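CHAPTER 7
Hooks, Rails and Wall Panels: Storing Small Items Vertically

Learning outcomes

On completing this chapter, students should be able to:
explain why hanging storage is chosen for some items and unsuitable for others;
select a hook by its projection, its fixing and the load it will carry;
set out a wall panel beside a table or bench so that items can be reached without strain;
prepare a hanging schedule and maintain it over the life of the panel.

Key terms: hanging storage, projection, reach zone, return rate, hanging schedule, working edge

7.1 Introduction

Earlier chapters dealt with storage in which items rest on something: a shelf, a drawer base, the floor of a cupboard. The weight of the item passes downward through a horizontal surface, and the organizer's main concern is depth. Items at the back are hidden by items at the front, and a shelf that looks orderly on the first day is seldom orderly by the end of the month.

Hanging storage has a different geometry. The item occupies very little depth, its outline is visible, and its place remains identifiable after it has been removed. For this reason a wall panel is often the first fitting proposed for a small workroom, a mudroom or a kitchen with limited counter space. It is also frequently the fitting that is planned least. Hooks are installed where there happens to be room, and the household or staff then adapt their habits to the hooks.

The present chapter proceeds in the opposite order. It begins with the items, moves to the hook, and only then considers the panel and the furniture beside it.

7.2 Deciding what should hang

An item is a candidate for hanging when it has a loop, a hole, a handle or a strap by which it can be suspended without damage. Knitted garments lose their shape on a narrow hook and are better folded. Containers with loose lids should be shelved. Sharp implements require a guard and, in premises used by children, a locked cupboard.

Frequency of use must also be considered. An item used once a season takes up a hook that could serve something used every morning. Students often overlook this point in their first assignment, in which every object small enough to hang is hung, and the panel becomes a display of the contents of the room.

The term return rate is used in this book for the proportion of removed items that are put back in their assigned place by the end of the working day. It is the most useful single measure of a hanging system. In the Jurnodberg exercise, which students will meet again in Chapter 9, a shared craft room kept a tally over the month of November. Of 1159 removals recorded, 702 ended with the item back on its own hook. The remainder were returned to a neighbouring hook, left on the table or carried out of the room. The class that studied the tally recommended fewer items and wider spacing, and the panel was reset accordingly.

7.3 Selecting the hook

Three properties govern the selection of a hook.

Projection is the distance from the face of the panel to the tip of the hook. A short projection keeps the item close to the wall and leaves the passage clear. A long projection will hold several items at once, with the disadvantage that the rear item cannot be removed until those in front have been lifted away. As a general rule, one hook should carry one item.

Fixing refers to the means by which the hook is held. Screwed hooks are the most secure and the least easily moved. Hooks that slot into a perforated board may be rearranged in seconds, although some types lift out along with the item. Adhesive hooks depend on the finish of the panel and on careful cleaning before application; the manufacturer's waiting time should be observed in full.

Load is stated by the manufacturer for a hook correctly fixed to a sound surface. The figure does not allow for pulling. A hook rated for 300 grams will hold a small brush or a set of keys — it will not tolerate a person tugging at a tangled strap. Where the rating is unknown, the hook should be treated as suitable for light items only.

7.4 The panel and the table

A panel is rarely used alone. In most small rooms it stands near a table, and the relationship between the two determines how well either will work. The vertical edge of the panel that lies nearest the table is called the working edge. Items needed at the table belong toward this edge, where they can be taken with one movement of the arm and without a step.

Height is treated in the same manner. The main reach zone lies between the user's elbow and eye level. Above it, the user must stretch and cannot easily see the hook; below it, hanging items are brushed by knees, bags and chair backs. Where adults and children share a room, two zones should be marked out separately.

A pale, plain panel has practical advantages. Small items stand out against it, an empty hook is quickly noticed, and marks can be seen and wiped away. The lower corners deserve particular attention in cleaning, as dust settles where the panel meets other surfaces. 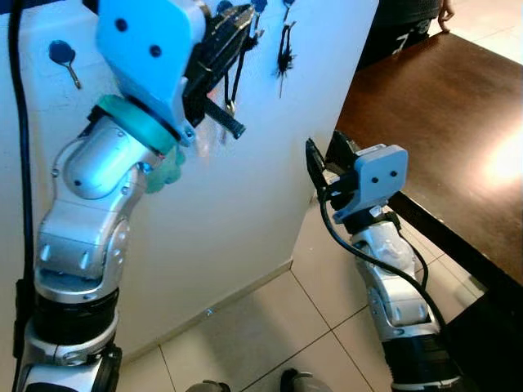 Lajos Mészáros

Several items share the white panel in Figure 7.1, each suspended from a hook, with the table lying beyond the panel's vertical edge. Students should keep this arrangement in mind when working through the procedure that follows.

7.5 Preparing a hanging schedule

A hanging schedule is a written record of each item, its hook and its position. The format adopted in this book is the Larkau sheet, which has four columns: item, means of suspension, hook type and zone. A blank copy is provided in Appendix C.

To complete the sheet, gather all candidate items on the table and remove those excluded under section 7.2. Lay the remaining items out flat in their proposed order, leaving a hand's width between neighbours. Adjust the order until each can be lifted without disturbing the next. Only when the layout is settled should hook positions be pencilled on the panel.

For a domestic panel, the sheet should be limited to 18 entries. Longer lists are best divided between two panels or between a panel and a drawer.

The schedule is reviewed after the first month and at each change of season. Hooks that have stood empty are reassigned or removed, and the sheet is amended in ink.

Review questions

1. Define return rate and calculate it for the Jurnodberg exercise.
2. A client wishes to hang three aprons from a single long hook. What would you advise?
3. Sketch a panel and table of your own choosing, and label the working edge and the main reach zone.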